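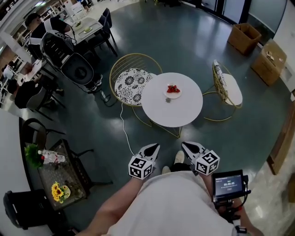 Bench Mark 931

Home Stories Poems Archive Contact

Print this page | E-mail this page

The levelling line from Zustness to Grarkach follows the old coast road and is closed by a second run in the opposite direction. If the two runs agree within the tolerance, the heights are accepted. If they don't, the line is divided and each part is observed again until the fault is isolated.

I had observed the outward run in January, alone except for the staff-holder, who was supplied by the harbour office and did not talk. The instrument was a Stirkari automatic level, older than the van. I checked its collimation each morning against two pegs on the football pitch and wrote the result on the inside cover of the field book. It never changed by more than the last digit.

The return run disagreed by 6 millimetres. I divided the line at the chapel, then at the quarry gate, then at the culvert. The discrepancy went with me each time, and by the fourth afternoon it had nowhere left to be except in Bench Mark 931, a brass bolt set in the sill of a house at the top of the slip.

The house had belonged to my mother's family. I did not put this in the field book. There is a column for remarks, but it is for wind, traffic and the condition of the mark.

The bolt was sound. It did not move under the thumb or under the light hammer. The sill was granite and had no cracks that I could find. I took three sets of readings to the reference bolts on the sea wall, changing the height of the instrument between them, and the three sets agreed. The mark had gone down by 6 millimetres between my January visit and the second run. For the 100 years before that, according to the printed list, it had not gone down at all.

The owner came out while I was packing the tripod. She asked whether the house was falling into the sea. I said that one observation of settlement was not a rate, and that a rate would need another visit. She said that was the sort of answer my grandmother used to give. I hadn't told her who I was. She had worked it out from the ears, she said.

She took me in to see the floor. The kitchen wall had been taken down and the range was gone. I remembered a step between the scullery and the passage, high enough to trip a child, and I looked for it with my foot. It had been levelled off. I asked what had been done with the chimney breast, and she said it had come out in the spring, all of it, down to the footing, and there was a steel across the gap now.

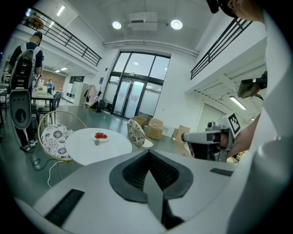
Strawberries on the white table.

A steel beam collects the load that a wall used to spread and delivers it at its two ends. One end of hers bore on the front wall, close to the sill. I explained this with the field book and a pencil. She ate a strawberry and asked if it would stop. I said it usually did – the ground takes up the new load and comes to rest, provided the drains are sound. She wrote "drains" on the back of an envelope.

I asked if I could look upstairs, and she said I could. The window at the back still had the mark where my mother had scratched the hull of the Samuel into the glass with a ring. The Samuel had carried slates from Grarkach and was lost before I was born. The drawing was better than I remembered. It had the right number of masts.

Outside, I reduced the readings again. The new height of the mark was recorded and the old one struck through with a single line, so that it could still be read. In the column for remarks I wrote: Mark sound. Structure altered. Revisit.

The staff-holder looked at the page for some time.

"Wind?" he said.

I added the wind. It was light, from the south-west. We drove back to Zustness with the staff between the seats and got there before the office closed.

Print this page | E-mail this page

Recent stories

The Weighbridge at Night
A Short History of the Sluice
Grease, Medium
Leave to Remain Ashore
The Clock at Platform 3

Home Stories Poems Archive Contact Top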